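ok wooden stuff thread bc i said i'd do one and then didn't. going fast, kettle's on

background: every wood thing in my kitchen had gone gray and fuzzy. spoons, the cup, the rolling pin, a spatula with a bite out of it. all my fault, all dishwasher

do not put wood in the dishwasher. i know. everyone knows. i did it for years

had a quote from Dudás to refinish the lot. 186 dollars. for spoons!! lovely shop, they do beautiful work on tables, but no

so. own table, own two hands, a can of Branico oil and a stack of sandpaper

step one is just getting everything out of the drawers and looking at it. sort by how bad. i had a fine pile, a fuzzy pile and a pile of shame

fine pile only needs oil. don't sand things that don't need it, you take off the nice worn bit where your thumb goes

fuzzy pile: wipe down with a damp cloth, let it dry ALL the way, then sand. the damp makes the fuzz stand up so you can knock it off. skip this and it comes right back the first time you wash the thing

all the way dry = overnight. i did one spoon after lunch same day and it went cloudy under the oil. had to do it over

grits. i went 220, 400, then 800 to finish. 800 feels silly on a spoon until you touch it

sand WITH the grain. on handles go lengthwise, long strokes, turn it a bit, again. if you twist the paper around the handle you get little rings you can only see once the oil's on. guess how i know

knobs and narrow necks are the fiddly bit. cut a strip of paper, thin one, pull it back and forth like you're flossing. takes forever. put a podcast on

where to do it: somewhere white if you've got it. i'm on the white table with the white curtain behind and it makes a stupid amount of difference. every scratch shows, every dry patch shows. did the first few on my brown counter at night and missed half

also light from one side. lamp straight overhead flattens everything out

downside of the white table, sanding dust gets evrywhere and you see all of it. damp cloth, not a dry one

get a tray. plastic, with a lip. oil goes where it likes otherwise. mine's the white one from Sindeck that used to hold letters, letters now live in a heap

handle side first, then the cup end of the table

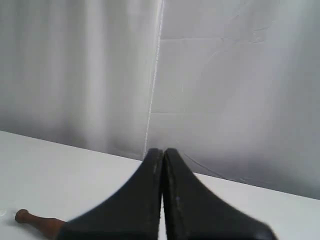
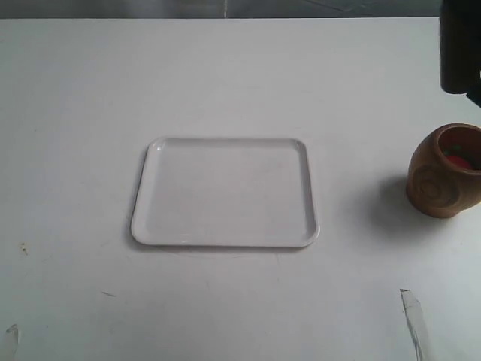 Somebody in the replies wants to know if you can just use olive oil on these and save buying the fancy can. short answer no, it goes rancid, your spoons end up smelling like an old frying pan. long answer also no

plain mineral oil from the drugstore is fine tho! you don't need the Branico, i had it left over from a cutting board

ok the cup. with grain like that, all those swirls going round, there's no "with the grain" anywhere. it changes direction every half inch

so on the cup i skipped the coarse paper completely. fine paper only, light pressure, small circles, wipe, look, do it again. boring. worth it. the rings come up so warm once the oil hits

inside of a cup is a pain. wrap the paper round a cork or your finger. don't leave oil sitting in the bottom, tip it out and blot. mine pooled the first time and stayed sticky till the next morning

if you drink out of it be pickier about what you put on it. mine is a bits and bobs cup, red bit, green bit, whatever's in my pocket. lower standards

oiling. flood it. more than feels right. leave it 20 min, wipe off everything that hasn't gone in. if it's still shiny-wet you havent wiped enough

2 coats for most things. end grain drinks it, so tips of spoons and ends of handles want a third

stand things on their edge while they soak, or move them every so often. flat on the tray = a pale stripe where it touched

buff at the end with an old t shirt. inside out, the print side drags

now. rags. PLEASE. mineral oil rags are ok-ish but if you used linseed or tung or any oil that says "drying" on the can, do not ball them up and chuck them in the trash. they can heat up and catch fire by themselves. lay them flat outside till they go stiff, or dunk them in water and bag them

not being dramatic, look it up

pile of shame update: the bitten spatula is firewood. the crack goes right through. cracks don't oil out, food gets in there, let it go

a cracked spoon i kept anyway, it's for scooping soil now

things i'd do different: wear an apron. label the grits on the back, once you tear the sheets up you can't tell 220 from 400 and i def went backwards at least once

also do the rolling pin separately, it's so much surface. it rolled off twice and took the cloth with it

total was 19 dollars, nearly all sandpaper. got it at the hardware place in Stestanbridge by the bus stop, they'll sell you single sheets if you ask so you're not stuck with a pack of every grit

q in my dms about smell. new oil smells of very little. if it smells sour there was old food in the wood: lemon half + coarse salt, scrub, rinse, dry overnight, THEN oil

q about beeswax. yes if you like, rub it on after the last coat, let it sit, buff. feels great on handles. i wouldn't do it inside a cup, goes gummy in the corners

q about how often. when water stops beading. for me that's every month or so for the stuff i use daily, twice a year for the rest

washing from now on: hand wash, quick, warm not hot, dry with a towel right away and leave it standing up. no soaking in the sink "for a minute", it's never a minute

also keep them out of the drawer for a day after oiling. i put mine back too soon and now the drawer liner has spoon ghosts on it

tea's gone cold. cutting boards next, they need their own thread, the warped one is a whole saga

if you do yours send before and afters, i want to see the gray ones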